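Session 2: Can a machine do the washing-up yet?
Notes from the 14th March class. Sorry they're late, I kept adding bits.

Right, so we began where we left off before the break, with me asking for a show of hands on who would let a robot loose in their kitchen. Most of you said yes, until I asked whose kitchen had glasses in it (and then a lot of hands went down!). Hold on to that feeling, it's the whole subject of this course.

First thing to write down: there are machines that do chores, and they've been doing them for decades. A dishwasher is one. It works because we do the hard part for it. We scrape, we stack, we turn the bowls to face the water, and all the machine has to do is spray and heat inside a sealed box. Same story with the packing line at Brondness that we watched in the film clip. Every carton arrives the same way up in the same spot, so the arm can repeat one movement all day long and never look at what it's doing.

Now take the box away. Put a mug, a fork and a damp cloth on an ordinary table and ask a machine to clear up. It has to find each thing, decide where to hold it, close its fingers just enough, lift, and notice if something has slipped. You did all of that at breakfast while reading your phone. Writing it down as a set of rules is horrible, as anyone who tried the homework will know (the longest answer ran to 991 words, for one fork, and still forgot to let go of it).

So a lot of people have stopped writing rules and started showing instead. A person does the job by hand, many times over, using the same sort of fingers the robot will have, and the software learns from the recordings. I like this approach a great deal, and I'm also a bit wary of it, so let me give you both sides.

What I like: people are very good at small corrections. We nudge, we tilt, we have another go from a slightly different angle, and all of that gets into the recording without anybody having to find words for it.

What worries me: a machine shown 18 tidy demonstrations on one table may be lost on the next table along. Lertchai Tanasarn made this point well in the reading. His group at Pradodport got a decent result on folding napkins, then changed the tablecloth and watched it fall apart. Please do read that section, it's only 14 pages and he's quite funny about it.

Hand-held grippers at the table:

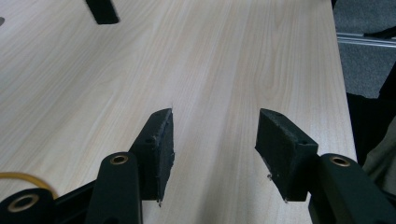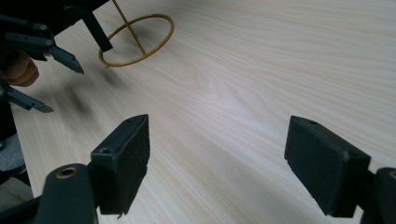
Back to the question of thin things, which somebody asked about at the end and I answered badly. Wire, string, paper and the edge of a plate are all awkward for two fingers. If you come in a touch too high you close on nothing, and if you come in too low you hit the table. Soft pads help with grip but they also hide what you're holding. Cillisel and Adugna take opposite views on how much a sense of touch matters here, and we'll have that argument properly next time.

For next time: pick one chore at home, do it with finger and thumb only, one hand, and jot down each place you got stuck. Buttons are good. So are teabags. Please don't try it with anything hot or sharp.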